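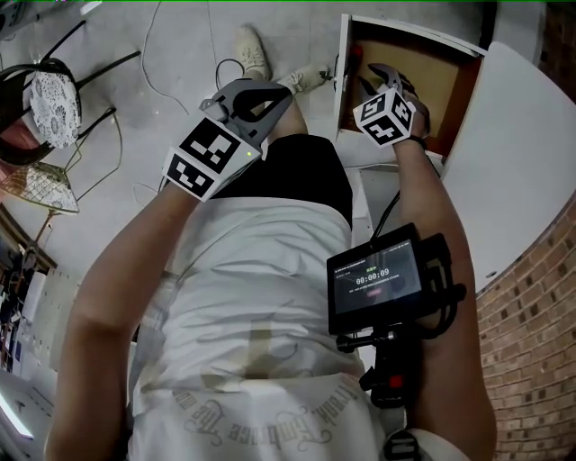 *Fig. 1. Drawer task, Lasgate site. Head view, timer at 00:00:09.*

**Progress note to Gavik, February**
Prepared by Pushpa Semwal

Collection with the paired hand-held grippers continued at Lasgate. We logged 785 episodes, of which 81 were rejected, mostly for lost marker tracking when a cube turned away from the head camera. The rest have gone to Perker for labeling.

Drawer reaches are the weak point. The cube on the working hand drops behind the side wall on deep reaches, and pose estimates drift until it comes back into view. Operators now keep the idle gripper raised in front of them — this gives the solver one steady reference.

Open items:

- Srivastava to deliver the revised time sync; 2 wrist units still run the old build.
- Episode cap stays at 90 seconds.
- Second kitchen site not yet signed. Budget line unchanged.

First training run on the drawer subset starts once labels are back.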